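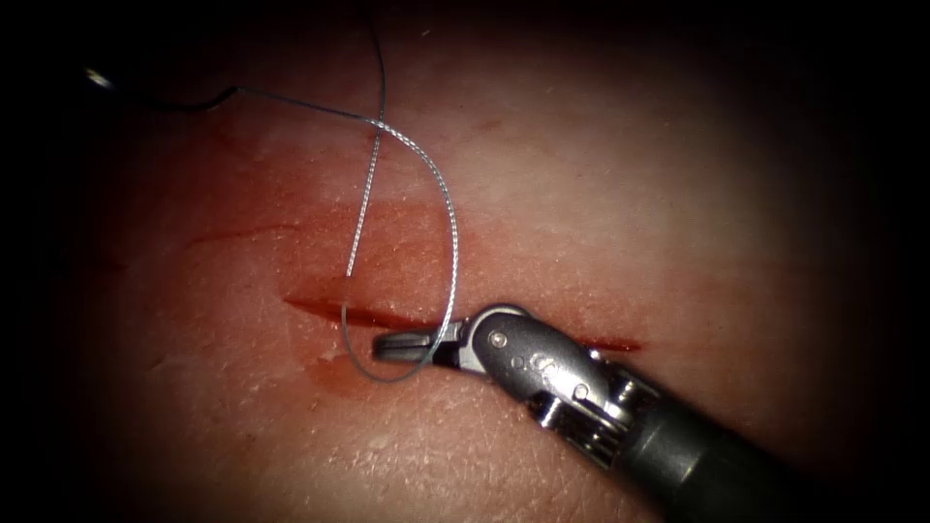
By Maham Abbasi | Updated in March | Filed under: Puseo build, FAQ

What is Puseo?
A two-arm suturing robot I'm building in the shared workshop at Warraich. It ties knots in thread, or it tries to, and I love it more than is reasonable.

Does it use both arms for every step?
No. Wrapping the thread around the closed jaws can be done with one instrument in view, and the second comes in when there's an end to grab. I code the two stages separately — much easier to debug.

Which software runs it?
Jelon for the motion planning, with my own scripts on top. I'm on version 3 of the scripts (please don't ask to see version 1!).

Why braided thread?
The twisted texture catches the light, so I can follow a loop on screen even when the edges of the view go dark.

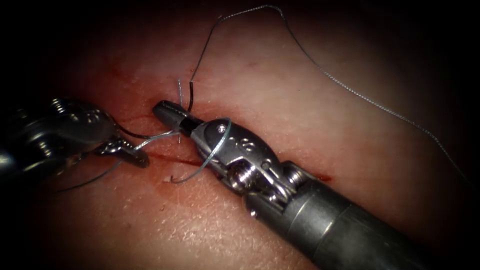
Nostar wrote in to ask whether the arms should share one controller, having lost a whole Friday to two boards drifting out of step. Yes, share one if you can! I ran two for 5 weeks and the handoffs were always a hair late.

How much did it cost?
My last parts order was $371, and I've set a ceiling of $400 for the next one. Cables eat most of it.

Can I come and see it?
Please do. I'm at the bench most evenings after seven, and I'll happily let you drive.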